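### 3.2 Massing and Parking Layout

The Kamavine site is a former bus depot with frontage on two streets and a grade change along its east side. Pimentel and Piras treated the parcel as a single block in their feasibility study. The present section divides it into a street-facing bar and a rear court, and compares the two arrangements on daylight and parking.

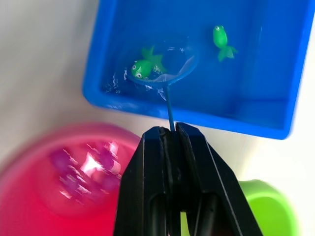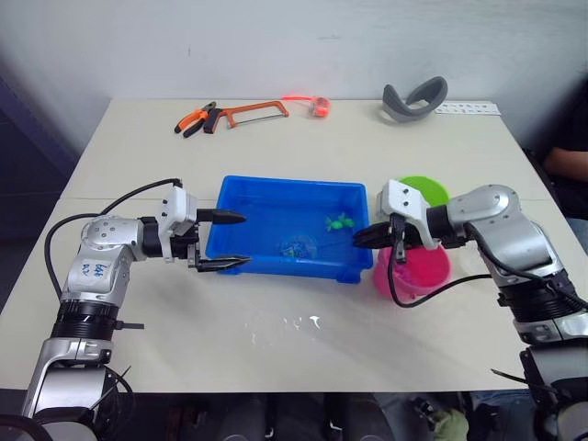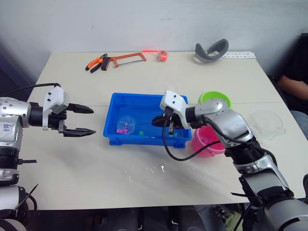

**Figure 4.** Blue plastic container, shown in all three panels.

Kodside Papers in Housing Design, Vol. 2, p. 130

In the single-block arrangement, all apartments open off a double-loaded corridor. Half of the units therefore face the rear lot line, where the retaining wall limits sky view at the first floor. Moving the stair core to the north end does not change this condition. It shortens the travel distance to the exit but leaves the unit plans as they were.

In the divided arrangement, the front bar holds ground-floor retail with apartments above, and the rear court holds two-story units entered from outside. The court is 30 m deep. At this depth the lower windows of the rear units meet the daylight target adopted in Section 2 at every sample point except those beside the service gate. These points were kept in the data set and are marked separately in Table 2.

Both arrangements were drawn with 200 bedrooms to keep the parking demand constant. The single block places all stalls under the building, reached by a ramp from Bañuelos Street. The divided arrangement places resident stalls under the front bar and visitor stalls along the service lane. Retail customers share the visitor stalls during the day, and no overlap credit was taken for evening use.

Ramp slope was the controlling factor in the single-block layout. The grade change permits a shorter ramp on the east side, but the entry would then fall too close to the Gillo Avenue intersection. The ramp was therefore held at the west end, at the cost of one retail bay. The effect of this loss on ground-floor rent is considered in Section 3.3.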